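When the Owl Comes Twice: A Conversation About Signs, Salt and Stubborn Grandmothers 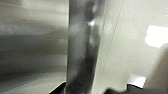 Smooth dark gray metal, with one small glint of light near the top.

The woman who runs the Covetow folklore circle asked me not to use her name, and I promised I wouldn't, so you will have to get to know her the way I did, through her stories and her very strong tea. She has been gathering household superstitions for most of her adult life, and she keeps them on index cards in old bread tins. When I came by one afternoon in July she had 3000 cards, and she apologized that the barn owls were out of order.

"Owls give me more trouble than anything," she told me, pouring before I had found a place to put my bag. "Half the people I talk to say an owl on the roof means a death, and the other half say it means somebody in the house is expecting. My grandmother said it depended on whether the owl came back. One visit was just an owl. If it came twice, you called your relatives."

Her grandmother comes up a good deal. She lived to be 88, never once put shoes on a table, and threw salt over her shoulder with such force that the dog learned to leave the kitchen at mealtimes. It was from her that my host got the first seven cards, written down at age eleven in purple pencil, and she still has them – she brought them out for me wrapped in a dish towel. One says only "Itchy nose, company." Another says you must never thank a person for a plant or it will not grow, and I have to admit I went home and worried over every fern I own.

I asked whether she believes in any of it, which I suppose is what everybody asks.

"I believe people notice things when they're scared or hopeful," she said. "A cricket gets in the house every fall. You only remember the one that showed up the week you were waiting on the doctor to call. Now, does that mean the cricket wasn't a sign? I couldn't tell you. I never carried a cricket outside without saying excuse me first."

We talked for a long while about crickets after that, and then about bees, which in her family had to be told the news. Weddings, funerals, a new baby, even the sale of a truck. An aunt of hers used to go out in her robe and knock on the hive with the back door key, and if there were two pieces of news she would make two trips, so the bees wouldn't get them mixed up.

The circle meets in the evenings at the Asante tea room, and anybody can come. There is no test and no fee, and you are asked to bring one belief you grew up with, along with where you heard it. She is fussy about that second part. "Don't tell me 'they say,'" she said, wagging a spoon at me. "Who's they? Was it your mother? Was it the man at the feed store? I want to put it on the card."

She has been reading lately about dreams, and she is looking for people whose families had rules for them. Hers did. You could tell a bad dream after breakfast but never before, and a good dream had to wait until noon. She once held on to a lovely one about a river all morning long, and by lunchtime she had forgotten everything except the color of the water.

"Green," she said. "Green as a bottle. I put that on a card too."

By the time I got up to leave it was nearly seven and my tea had been refilled more times than I could politely refuse. I started for the front door, and she took me by the elbow and turned me around. I had come in through the kitchen, so I had to go out through the kitchen. I did, and she stood on the step and waved until I was past the mailbox.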